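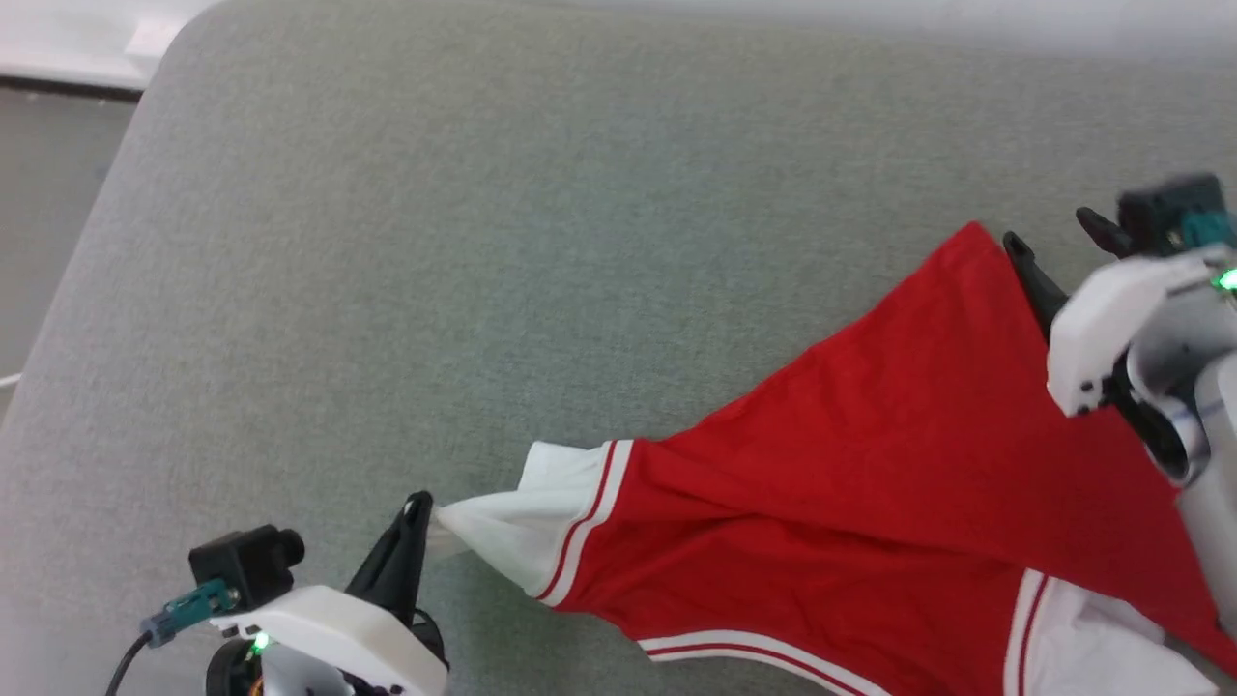 Fig. 1. Red garment with white sleeve, on gray upholstery.

Textiles I, week 3 notes: knits vs wovens
T. D'Souza, rev. 2021-07-07

Woven = two sets of yarn crossing at right angles, warp (lengthwise) and weft (across). Most upholstery, shirting, denim. Little stretch except on the bias, 45 degrees.

Knit = loops pulled through loops. Stretches, recovers, curls at the cut edge if single jersey. Most sportswear.

Drape: how a cloth hangs under its own weight. Depends on fiber, yarn twist, finish, weight. Stiff cloth makes few big folds, soft cloth makes many small ones. Long diagonal creases usualy mean tension between two points. See Fig. 1, red cloth.

Weight in grams per square meter. Our Pamora jersey sample is 180. Weigh yours twice, write both down.

Abrasion: rub test, cycles until threads break. Tarawneh swatch went 4000 before the first break. Fluvent swatch not tested yet, will do in September.

Dye: polyester takes disperse dye, needs heat. Cotton takes reactive. Red on white seams = bleed risk, so check wash fastness agianst the gray scale (5 best, 1 worst).

Reading: Jondent handbook, pp. 27 to 43. Skip the part on lace.

Bring scissors, pick glass, own swatches next time.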